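Table covering

A table covering is a piece of cloth, paper or plastic laid over the top of a table to protect the surface or to improve its appearance. The term takes in the full tablecloth, which hangs over the edges, as well as the runner and the place mat. Woven cotton and linen remain common in homes, while coated fabrics are often used where spills are frequent. The Sawatzky household glossary lists over 15 kinds, grouped by fiber and finish.
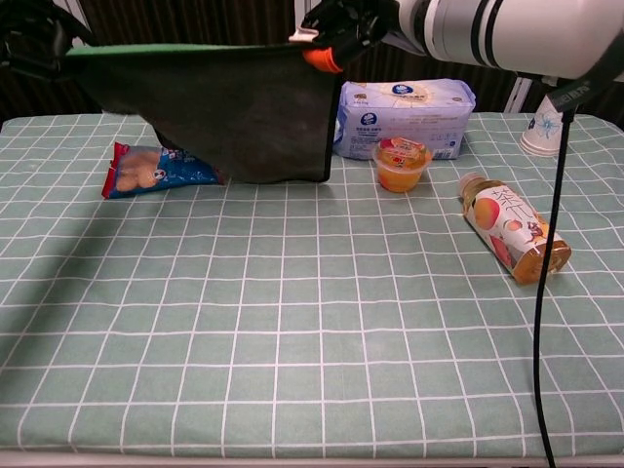
Checked and grid patterns are among the most familiar designs for everyday use. They are printed or woven, and usually combine a plain ground with lines in one other color. Thin white lines on pale sage green are a quiet version of the type, suited to a table that also holds packaged snacks, a cup of fruit jelly or a packet of tissues. Bolder checks in red or blue are more often sold for outdoor meals.

The part of the cloth that hangs below the tabletop is known as the drop. Short drops are preferred for daily meals - longer ones are kept for formal occasions. The Privport size chart gives 200 cm as the length of its standard rectangular cloth and 355 cm as that of its banquet cloth.

See also: Napkin; Place mat; Table runner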